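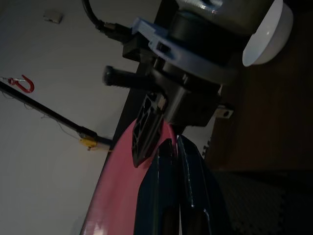

Wall and Hook Inspection – Utility Room, Mudholm Annex
Inspector: Ostap Pavliuk
Date: 20th June
Previous inspection: May
Scope: wall plates, hooks and hangers, wall surface, lighting, floor area. Electrical testing is outside this checklist.

Ratings: OK / Monitor / Repair / Not checked

1. Wall plates

1.1 Plates flush and secure – OK
Comment: Hand pressure applied at each corner. No movement. The plates stand slightly proud of the wall by design.

1.2 Cracks, discoloration, scorch marks – OK

1.3 Fixings complete – Monitor
Comment: One screw at the door side has a worn head. It holds, but it will not come out cleanly next time. Replace when the plate is next removed.

2. Hooks and hangers

2.1 Hook shape, no opening of the curve – OK
Comment: Compared against the unused hook in the Wustero spares box.

2.2 Metal fittings and wire – Monitor
Comment: Light surface rust on one fitting near the sink. Wiped and oiled. Wire checked by hand along its full length, no broken strands.

2.3 Load labels present and legible – Repair
Comment: Label missing at the left wall. The May report has the same entry and the label was never ordered. Until it is fitted, nothing heavier than a dust brush goes on that wire.

2.4 Hooks clear of the walkway – OK
Comment: Hanging hooks can catch sleeves at shoulder height. Minimum clear width here is 700 mm and the room meets it.

3. Wall surface

3.1 Paint and plaster sound – OK
Comment: Hairline crack above the door, unchanged from May. Length marked in pencil.

3.2 Damp – Not checked
Comment: Meter battery flat. To be done at the return visit.

4. Lighting

4.1 Light level at the work surface – Repair
Comment: 500 lux required by the site standard. The reading at the left end falls short with the door closed. Clean the diffuser first, then repeat the reading before ordering a new fitting.

4.2 Switch operation – OK

5. Floor and storage

5.1 Nothing stored against the wall below the plates – OK

5.2 Access in front of the panel, 1,000 mm – OK
Comment: Measured from the panel face. The Gavunano cart has to be parked at the far end to keep this distance.

5.3 Shelf brackets tight – OK
Comment: Lower pair retightened a quarter turn – no damage to the threads.

Actions

Load label, left wall: Chong to order and fit. Carried over from May.
Diffuser: clean and remeasure.
Damp reading: Pavliuk, return visit.
Worn screw: replace at next plate removal, no separate visit needed.

Open repair items: 2
Room may remain in use with the restriction under 2.3.
Signed: O. Pavliuk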